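May, the week of the boiler
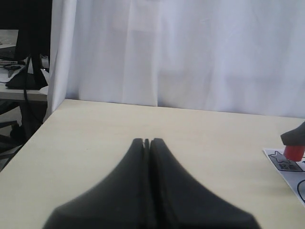 The pale table, white curtain behind.

Up at five because the boiler was making the noise again. It is a sort of cough, followed by a long silence in which you lie there waiting for the next cough. Went down in my coat and looked at it. It looked back. The pressure needle was where it always is. I pressed the button marked with a flame, got no flame, and made tea on the hob, feeling like a pioneer.

Rang Van Wijk at eight. A recorded woman told me my call was important and then played me eleven minutes of pan pipes to prove it. The human being who followed was very pleasant and said they could come between eight and six on a day she would confirm. I asked which day she thought it might be. She said she would confirm. The part, if it is the part, costs 407 pounds before anyone has so much as taken a screwdriver out of a bag. I said that seemed a lot for a thing the size of a bun. She said it was a Sutex part, in the tone people use for a death in the family.

Walked into Dremthorpe afterwards to be warm in the library. Half the village had had the same idea, though their boilers presumably work. All the good chairs by the radiator were gone by the time I arrived, so I sat in large print and read forty pages of a novel about a lighthouse keeper who finds he prefers it on his own. Very convincing until the widow turned up. Put it back.

Met Mirjam Leemans coming out of the baker's with two loaves under one arm. She wanted to know if I was still doing the walk to Tolholm for the church roof. I had been hoping that everyone had forgotten, me included. The roof needs 3000 pounds by autumn and so far has 1341, a good part of which came from one raffle and a man who bid against himself for a ham. I have 200 promised if I finish. I did not ask what I get if I stop at the pub in the middle, but I thought it. It is fourteen miles. I used to do that before lunch, or so I tell people.

Told Mirjam I was in training. She looked at my shoes.

Home by one. Ate the heel of the cheese standing up. Spent the afternoon in what was meant to be training and was mostly looking for my other boot. Found it in the shed with a mouse's winter arrangements in the toe: chewed string, a good deal of fluff, part of a seed packet (leeks). Felt bad about tipping it out and then did it anyway. Walked as far as the water tower and back in a drizzle that could not make up its mind. Left heel sore. Right knee has an opinion on stiles.

Letter from my sister, four sides, three of them about her hip. The fourth says she may come in the summer and could I do something about the spare room. I could. The spare room at present holds the ironing board, the bicycle I am going to mend and the curtains I took down to wash the year before last.

Must remember: blister plasters, ring the pleasant woman at Van Wijk, bin goes out tonight and it is the green one.

Later – no call. Had a wash in the kitchen with two kettles and a saucepan, which took me right back to my grandmother's and was every bit as horrible as I remembered. Two jumpers and bed by nine with the hot water bottle. Boiler coughed once at half past – then the long silence. Still waiting.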